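Speaker notes – Planning in Clutter, or What the Chopsticks Did to Us
Ngan-ling Yeh, March 2019

Slide 1. Say name, say Skostura, skip the company history. They have the company history in the bag with the free pen.

Slide 2. The task: utensils go from the pile into the white holder. A four-year-old can do it, under protest. Pause while they look.

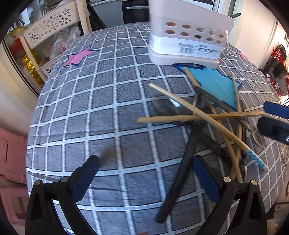 Posura, our planner, was built for boxes. It likes one object, one pose, one grasp. Give it crossed chopsticks and it proposes 158 grasps, most of them on two things at once, all with great confidence.

Slide 3. Perception. Don't read the bullets. Main points:

– Thin objects. The mask breaks wherever one stick crosses another, so one chopstick becomes 3 short ones. Merge on direction before ranking anything.

– Clear plastic. Depth returns whatever it feels like. Fasodach flags those pixels as unknown and the planner stays out. Someone will ask about this. Answer: yes, it's a hack.

– Patterned cloth. The old segmenter tried to pick up a printed star. Wait for laugh. If no laugh, move on.
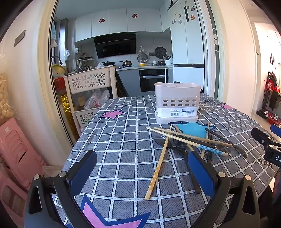
Slide 4. Ordering

Top stick first, replan after every pick. Logs hold over 1,022 replans, and the Lau scheduler keeps each one under 5 seconds. Demo if the wifi lives.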